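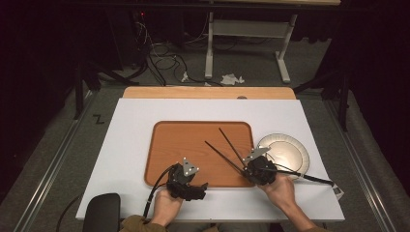
A wood-grain tray and a round white plate, the two sides of the Skornness question.

Skornness pub puts dinner back on plates

The Yule, the larger of the two pubs in Skornness, will return to serving meals on plates in October after three years of trays, slates and one short-lived experiment with a flowerpot.

Landlord Innes Strachan told regulars of the change in a note pinned beside the dartboard. It ran to four sentences, one of them about parking.

"We have listened," the note said, though Strachan admitted he had mostly been listening to the kitchen, where the gravy comes from.

Trays arrived at the Yule during a refit that also brought in the hanging bulbs and a menu on which chips were "hand-cut." The bulbs are staying. The chips are now just chips, at the same price.

Opposition was led by Wilma Forsyth, a retired school cook who has eaten at the pub most weeks since it had a carpet. Her petition gathered 69 signatures, a strong showing in a village where the campaign to save the bus shelter managed 42.

"A pie can stand a tray," said Forsyth. "Soup of the day came in a mug on a slate with the bread leaning on it. I'm 78. I haven't the time."

Her supporters had other grievances, including peas, which on anything flat tend to leave early. One signatory used the space for remarks to ask whether the pub could also do something about the music.

Not everyone is pleased. Dougal Halliday, who runs the guesthouse next door, said visitors liked the trays and took photos of them. "They come here for something different," he said. Asked what his own guests ate breakfast off, he said plates.

The new crockery comes from Rirnel, a restaurant supplier on the mainland, and has cost the pub roughly $3000, counting the ferry. Strachan chose plain white after his chef, Viera Kadlec, turned down a speckled gray on the grounds that she would never know when it was clean.

Kadlec said she had no strong feelings about the switch but had already moved the slates to the shed.

The trays will be kept for drinks, a use Forsyth described as "what they're for." The remaining 20 slates are on sale behind the bar, and the flowerpot has a geranium in it.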